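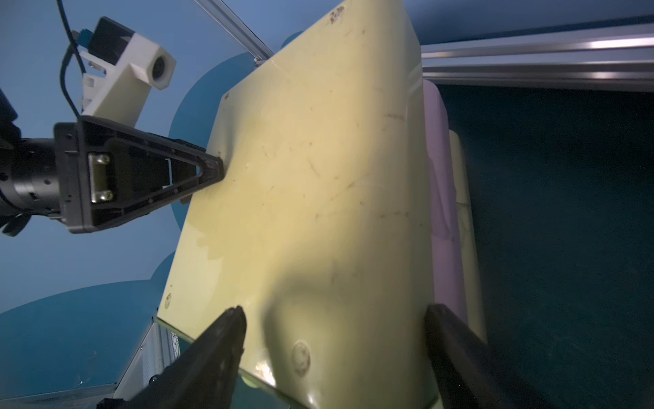 Raltska asked in a comment whether the signing line could run past the Bullarel booth again, as it did in August. Entered under item 3.

Lultollow Comics Expo, Hall 2
Pre-opening floor check, Thursday, April 3, 2025

1. Exits clear, signs lit. Pass.
2. Main aisle width, 12 ft minimum. Pass.
3. Signing line, Prantl booth. Fail. Queue tape crosses the fire lane. Reroute along the north wall. Bullarel route not approved; it blocks the extinguisher.
4. Hall capacity posted, 1,302. Pass. Sign at door B hung too low, rehang.
5. Panel room seating, 520 chairs, rows linked. Pass with comment: last two rows not linked.
6. Extension cords taped down. Fail at booth 39.
7. Manga shelving anchored. Pass.
8. Banner stands weighted. Not checked, stands not delivered.

Recheck items 3, 6 and 8 before doors.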